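4. Setting out the Wultine sorting set

4.1 Before you start

The set (order no. 597) has 22 pieces, including three bowls. Check the pieces against the packing list in section 2. Report any missing piece before the set is used.

1. Clear a flat, level table and wipe it with a damp cloth. Let it dry.
2. Place the red bowl, the black bowl and the light grey bowl open side up, with a gap between each.
3. Place the small pieces one at a time where they can be picked up without touching a bowl.
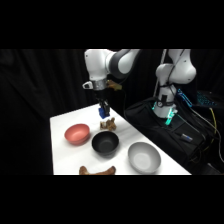
Do the bowls have to stand in a straight row?
Any arrangement is allowed if every bowl can be reached from the same side of the table. Write the arrangement on the record sheet so that it can be repeated.

4.2 Filling the bowls

4. Decide which bowl each piece belongs in. The default list is on card 786.
5. Lift one piece at a time and bring it over the middle of the bowl.
6. Lower the piece below the rim before letting go.

CAUTION: Do not drop hard pieces from above the rim. The bowl may tip, and the finish may chip.
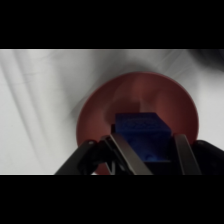
7. Move to the next piece. Leave pieces already placed where they are, even if one is leaning on the side of the bowl.
8. When the list is finished, compare each bowl with the card and note any piece in the wrong place.

4.3 Cloth and soft toys

A plain white cloth may be used under the pieces and behind them.

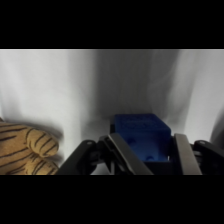

Soft toys are too large for the bowls and are set out directly on the cloth. Lay each one down to one side, clear of the smaller pieces. Patterned fabric is easiest to pick out against a plain ground, as with the black stripes of the tiger on white. Small folds in the cloth are acceptable; smooth out any that make a piece roll.

NOTE: Keep the cloth at least 253 mm longer than the table top is deep, so that it can be raised at the back.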